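Startseite | Projekte | Werkstatt | Anleitungen | Downloads | Forum

Kategorie: Robotik / Montagezelle Drivero / Einrichtung
2 Kommentare · 11 mal geteilt

Montagezelle Drivero – Aufbauanleitung
Abschnitt 4: PC-Gehäuse und Teileaufnahme einrichten, CPU-Ablauf anlernen

Bearbeiter: Teodor Lunde, offene Werkstatt Omham
Stand: Dezember

4.1 Voraussetzungen

Abschnitt 3 (Greifer und Kamera montieren, TCP einmessen) ist abgeschlossen. Die Steuerung Stelline läuft, der Not-Halt ist geprüft und quittiert. Das Zielgehäuse ist vom Netz getrennt, das Netzkabel ist abgezogen.

VORSICHT: Quetschgefahr zwischen Greiferfingern und Gehäusekante. Während der Schritte in 4.3 darf sich der Arm nur im Einrichtbetrieb und mit gedrücktem Zustimmtaster bewegen.

VORSICHT: Elektrostatische Entladung. Vor dem Berühren von Prozessor oder Mainboard Erdungsband anlegen und mit dem Tischrahmen verbinden.

4.2 Gehäuse und Aufnahmeplatte positionieren

1. Seitenblech des Towers abnehmen und außerhalb des Arbeitsraums ablegen.

2. Tower flach auf den Profiltisch legen, offene Seite nach oben. Das Netzteil zeigt zur Bedienerseite, die Laufwerkskäfige liegen rechts.

3. Gedruckte Aufnahmeplatte links neben den Tower setzen. Abstand zur Gehäusekante: 22 mm. Der hohe Pfosten steht auf der vom Bediener abgewandten Seite.

4. Platte andrücken und auf Kippeln prüfen. Liegt sie nicht plan auf, Rillen des Tisches von Spänen und Druckresten reinigen.

5. Leiterplattenstreifen in den langen Schlitz der Platte einlegen. Er muss ohne Kraft bis zum Grund gleiten.

6. Kabel im Gehäuse so führen, dass der Bereich über dem CPU-Sockel frei bleibt.

7. Haltebügel des Sockels entriegeln und ganz aufklappen. Ein halb geöffneter Bügel kollidiert mit dem rechten Greiferfinger.

Hinweis: Die Kontakte im Sockel nicht berühren, auch nicht mit Druckluft ausblasen. 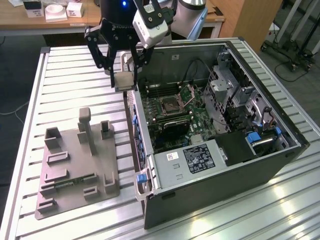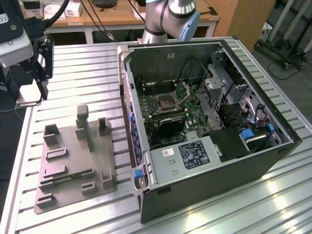 Abb. 4-1 und 4-2: Tower und Aufnahmeplatte auf dem Profiltisch, CPU-Sockel geöffnet und unbestückt. In Abb. 4-1 hält der Greifer den Prozessor.

4.3 Punkte anlernen

8. In Stelline ein neues Programm anlegen und das Werkzeug »Greifer 2-Finger« auswählen. Als Bezugssystem »Tisch« einstellen, nicht »Basis«.

9. Wartepunkt P1 oberhalb der Aufnahmeplatte anfahren. Höhe über Tischfläche: 175 mm. Punkt speichern.

10. Prozessor an zwei gegenüberliegenden Kanten greifen. Greifkraft auf Stufe 2 stellen. Bei höheren Stufen kann sich der Träger verkanten.

11. Zwischenpunkt P2 oberhalb der linken Gehäusekante anfahren und speichern. Die Fahrt von P1 nach P2 als Linearbewegung anlegen.

12. Zielpunkt P3 senkrecht über dem Sockel anfahren. Markierungsecke des Prozessors mit der Markierung am Sockel vergleichen, Handachse bei Bedarf nachdrehen.

13. Absenkbewegung mit Kraftüberwachung anlegen. Bei Auslösung öffnet der Greifer nicht, der Arm hält an und wartet auf Bestätigung.

14. Rückzug nach P2 anlegen, Programm speichern und unter dem Namen »Li« ablegen. Die Startmaske ruft das Programm unter diesem Namen auf.

4.4 Probelauf

15. Ersten Durchlauf ohne Prozessor mit 11 % Geschwindigkeit fahren. Abstand der Finger zum aufgeklappten Bügel und zu den Speicherbänken beobachten.

16. Zweiten Durchlauf mit einem defekten Prozessor gleicher Bauform fahren.

17. Wird der Tower nach dem Anlernen verschoben, P2 und P3 neu aufnehmen. P1 bleibt gültig, solange die Platte nicht bewegt wurde.

Störung: Arm stoppt kurz vor P3, Meldung »Kraftgrenze«.
Abhilfe: Kabelschlaufe im Verfahrweg suchen, danach TCP nach Abschnitt 3.6 kontrollieren.

Weiter mit Abschnitt 5: Kamerakalibrierung

Schlagwörter: Greifer, CPU-Sockel, 3D-Druck, Profiltisch, Einrichtbetrieb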